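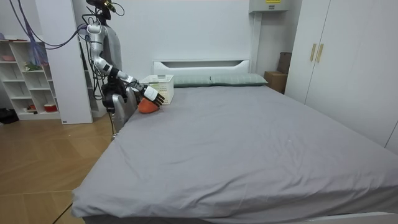

Humanoid robot learns to tidy bedrooms by feeling for what it can't see

A research group at the Rudmont robotics lab has found a surprisingly simple way to make a household robot better at picking up soft, rounded and awkward things: let it press on them first.

The method, which the team calls Sumitz, was presented in August at a workshop on home robots. Before closing its hand, the robot rests its fingertips on top of an object and pushes down very lightly. How far the object gives, and which way it starts to roll, tells the robot where its thumb should go. The whole press lasts less than a second, and then the grasp begins.

It sounds like a small thing, but the results are exciting. In 519 attempts at clearing items off a bed and into a laundry basket, the robot dropped or missed an object 30 times. With the same arms, the same hands and cameras alone guiding the grasp, it failed 293 times in an equal number of attempts.

"We kept making the vision better and the robot kept chasing things across the mattress," said Alcides Condori, who leads the project. "Then one of our students put on a blindfold and cleared the bed faster than the robot did, and we all went a bit quiet."

Beds are much harder than tables, Condori explained. A mattress sinks when something pushes on it, so an object that looked well placed a moment ago has tipped or slid by the time the fingers arrive. Plain sheets add to the trouble, with long stretches of one color and wrinkles that a camera can mistake for the edge of something. The press gets around both problems at once, as the robot is already touching the object when it makes up its mind.

The training is pretty clever too! An operator guided the robot through the press for just 8 household objects, and the software worked out the rest by practicing in simulation on made-up shapes with different amounts of squish. None of the objects used in the final tests had been part of the training.

There are still gaps. Thin, flat things such as socks and pillowcases don't push back enough to be useful, and they account for most of the remaining failures. The robot is also slow, taking around twice as long per item as a person would, even a person in no hurry.

A second lab, at Molatier, has started repeating the tests with a different hand, and the Rudmont group plans to share its training code with anyone who wants to try. Next on Condori's list is the floor of a child's room, where the robot will have to decide what to pick up and what to leave alone. The first trials in the Arango test apartment begin this winter.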